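**Can it tidy a room yet?**

Hello again, and welcome to the 400 or so of you who signed up after the dishwasher issue! I had no idea so many people felt strongly about which way the forks go.

Quite a few of you wrote back with more or less the same question, so I'm giving it the main slot this time. Vasanthi Mollah put it best: "I don't care if it can do a backflip, can it put the chairs back after my sister's family leaves?" Vasanthi, I've been thinking about your chairs for 2 weeks now.

My short answer is no, or at least not in your living room, not this year. The long answer is more fun.

Back in December I spent an afternoon at Trilero, a small outfit that wants to sell a tidying robot to hotels and shared offices. Hendrik Zulu runs the floor there and he let me hang around and ask annoying things. They have an arm on a wheeled base, and for the demo it had to pick up cups from a low table, drop them in a tub, and straighten three cushions. Cups were great. I mean it, I was clapping. Then came the cushions, and it patted the first one for so long that I went and got a coffee.

Hendrik wasn't bothered at all. Cups are stiff, he said, they're small, and they look like cups from every side. A cushion is a different shape every time somebody sits on it. And furniture (this is where he got going) is worse again, because it's heavy, it has legs that catch on things, and you have to decide where to hold it before you know how it's going to move. Think about what you do with an armchair. You give it a little shove first to see if it slides, and you've probably never noticed yourself doing it. 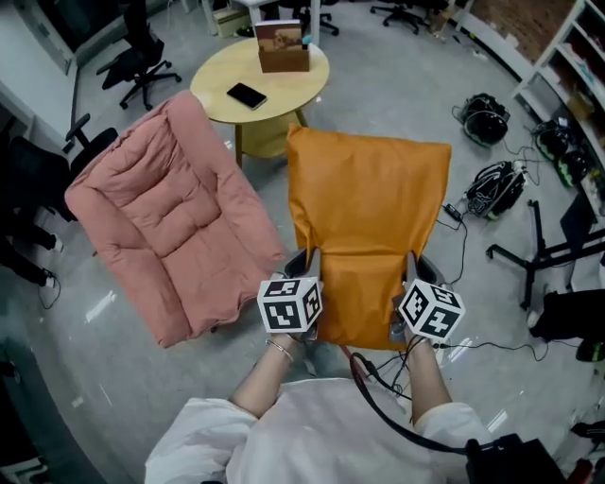

So how do you teach a machine the little shove? The way a lot of teams are going at it now is to have people do the chore themselves while holding grippers like the ones a robot would use, and keep a record of how the hands moved. Do that enough times, with enough different chairs, and the hope is that the robot gets the feel of it. I like this idea a lot. It's so much closer to how my dad taught me to plane a door than anything with a whiteboard.

The catch is the "enough times" part. Trilero had 3,135 recordings when I visited, and Hendrik called that a start. Most of them were cups and towels. Moving a chair takes longer, you need space around you, and a real room is full of stuff to bump into — bags, cables, the legs of the next chair over. A person steps around all that without a thought. The robot has to be shown, or it has to be slow, and slow is what most of them pick.

Iddrisu Acheampong, who repairs packing lines for a living and has been reading this newsletter from the very first issue, sent me a long email arguing that shop floors will get there well before homes do. I think he's right. At the Dimitriou warehouse where he works, every stool is the same stool and there's tape on the floor to say where it goes. A machine can be pretty dim and still put a stool on a piece of tape! Your house has no tape. Mine has one good chair, a beanbag and a thing my aunt left me that might be a footstool.

He also thinks we ask for the wrong chores. He'd pay good money tomorrow for something that only brought empty crates back to the start of the line, which is dull work and hard on the knees, and he couldn't care less whether it had hands.

Manuela Bassi disagreed with both of us, by the way. She says she'd put up with a slow robot as long as it worked while she was out, and that she'd happily come home to half a tidy room. Fair enough! I'd want to know which half.

As for price, I asked at Trilero and got a smile and a change of subject, so read into that what you like.

Next time I'm going to look at folding, since more than 3,000 words of your mail so far has been about fitted sheets. If you have a chore you'd hand over today, hit reply and tell me which one, and tell me how good it would have to be before you stopped redoing it yourself afterward. Vasanthi, for now I'm afraid it's still your sister's family who should be moving those chairs.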